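Clalerico opens its doors in Drernville with a paperwork and bookshelf sorting service for people who can't face the pile

Drernville, January 2018 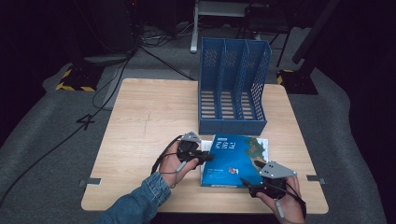
A blue three-section file organiser and a book with a map on the cover, on a wooden table.

Hello from all of us at Clalerico! I'm Myrto Papadakis, and after a good long while of doing this in other people's spare rooms I'm very pleased to say we now have a proper home of our own. We're on the first floor at 12 Rojanasak Yard, up the stairs by the bicycle shop, and we are open for bookings from today.

What we do is quite simple. You bring us the books, leaflets, maps, manuals, school reports and takeaway menus that have been living on your stairs, and we sit down with you at a table and find a place for every bit of it. You go home with it sorted, upright and labelled, in holders that fit the shelf you've got (do measure your shelf before you come, please, depth as well as height - I can't say this often enough).

I started out in November, helping my neighbour Halyna Antoniuk with her late husband's walking guides. There were over 900 of them, plus all the folded maps, and she wanted to be able to put her hand on any one of them without moving ten others. We went through the lot together with a great deal of tea. She told her friends, her friends rang me, and by Christmas I had a waiting list and no kitchen table to eat at.

So now there are three of us. Daranee Siriwan looks after the sorting sessions and is far more patient than I am. Czesław Stępień does our home visits and will put up a shelf for you while he's there if you ask him nicely.

We are very fond of the plain upright magazine file, the sort with a low front and a high back. A box with a lid is lovely until you need the thing at the bottom of it. With an open file you can see the spines, pull out the one you want and drop it back in the same gap. I like the ones with dividers best, as a thin paperback or an atlas won't slump over sideways when its neighbour is out on loan. One section for the things you use every week, one for the things you use now and again, and one left empty for whatever comes through the letterbox next. Leave that one empty! People always want to fill it on the first day and then they're back to piling.

"I came in with four carrier bags and a bad temper," said Lamai Ruangrit, who joined one of our trial sessions before Christmas. "I'd been buying the same road map over and over as I could never find the last one. Daranee just kept asking me where I'd look for things, and that's where they went. I've still got all my books, I was worried they'd make me throw them out."

We won't make you throw anything out. If you do want to part with some books, we'll box them up for the Sketis reading room, which has kindly given us a corner of its store and has room for 1000 more titles on its lending shelves. They are keen on travel, local history and anything with a decent map in it. They can't take encyclopaedias, sorry.

Sessions last a morning or an afternoon and you can bring a friend or a grown-up child to argue with. Labels, pens and tea are included. Holders are extra, and you're welcome to bring your own if you have some in the loft. Home visits cover Drernville and the villages on the Sketis bus route, and if you're a bit further out give us a ring anyway and we'll see what Czesław can manage.

There's no lift to the first floor at present, so if stairs are difficult please tell us when you book and we'll come to you at the same price.

To book a session, arrange a home visit or come and have a look round with a view to writing about us, ring the office on Drernville 2171 and ask for me or Daranee. If we're mid-sort we may not pick up straight away, but leave a message and one of us will ring you back.

Press contact: Myrto Papadakis, Clalerico, 12 Rojanasak Yard, Drernville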